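**Unit 6 — Proposals for public art**

Reading: chapter 4, plus the Wostska packet.

A proposal for a public work has to answer to people who never asked for it. For grading purposes, yours needs:

- a site, with the name of whoever owns the ground or the roof
- one drawing to scale and one view from street level
- a budget, including ten years of upkeep
- a short statement, 16 lines at most

Case: the Wostska letters. Kristaps Lūse proposed the town's name in steel letters along the ridge above the rail yard. The first version was only a composite photo. It ran in the local paper in August and drew 2586 signatures, for and against on the same sheet. The council then asked for wind loads and lighting hours, and he had neither. The second version dropped the lights and cut the letter height from 23 feet to 16.

Terms to know: sightline, easement, maquette, deaccession.

For discussion: who counts as the audience for a work seen mostly from trains? Bring one page of notes. Drafts of your own site plan are due at the start of the next unit — late drafts lose a grade. 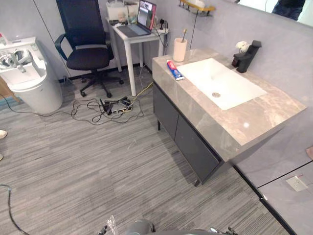 Yevhen Dovhaniuk: I'd add insurance to the budget line. My section left it out last term and every total came in too low.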